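Pudico Community Help
Home > Kitchen and Dining > Surfaces and Worktops

Marks on a white table that won't wipe off

Posted by Milagros Mansilla

We moved into a rented flat in November and it came with a white table in the kitchen. The top is smooth with a slight sheen and I don't know what it is made of. The landlord doesn't know either. It has picked up a yellow patch where someone left a curry dish, a ring from a mug, and a lot of thin grey lines near one end that look like pencil.

So far I have tried washing-up liquid, a kitchen spray from the supermarket, and white vinegar left on for a few minutes. The ring is fainter. The yellow patch and the grey lines have not changed. My deposit is 300 pounds and I would like to get it back. Is bicarbonate of soda safe, or will it take the shine off? And is there any way to tell whether the grey lines are scratches?

2 replies

Leandro Bustos
Member, 2000 posts

Run a fingernail across the grey lines. If the nail catches, they are scratches and cleaning won't help much. If it slides over, they are most likely metal left behind by pans, cutlery or the feet of a toaster, and that will come off.

For metal marks use a cream cleaner, a pea-sized blob on a damp cloth, and go lightly. Try it first on the underside or by a leg, let it dry, and look at it sideways on under a lamp. If that spot has gone dull, stop there. Bicarb made into a paste is milder and is what I would use on the yellow patch. Leave it for 36 minutes or so if you like, but in my experience ten does the same job. Don't use the green side of a scourer.

Turmeric also fades in daylight. If you can move the table by a window, clean off what you can and leave it there for a week or two.

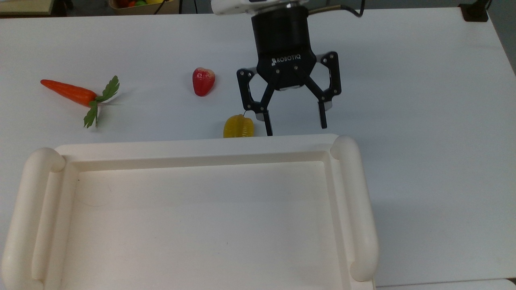 I gave up on pure bright white a while back. I buy the Stondaver tops now and wipe them down at the end of the day with warm water and a drop of washing-up liquid, then a dry cloth. A white with a bit of grey in it, like the one in my photo, is kinder than a bright one when it comes to faint marks. If you ever have to replace yours, ask for a sample and put it next to your kitchen wall first. Paredes will post them out for 50p each.

Before you spend anything, check your inventory from when you moved in. If the marks were already there and nobody wrote them down, email the agent now with photos.

zustasent
New member

bleach. worked on mine, don't leave it on too long and open a window. NOT if you've still got vinegar on it, rinse that off properly first, the two together give off a nasty gas

Milagros Mansilla

Nail slides over, so metal marks then. Will get some cream cleaner and try it by the leg. The inventory only says "table, white, fair".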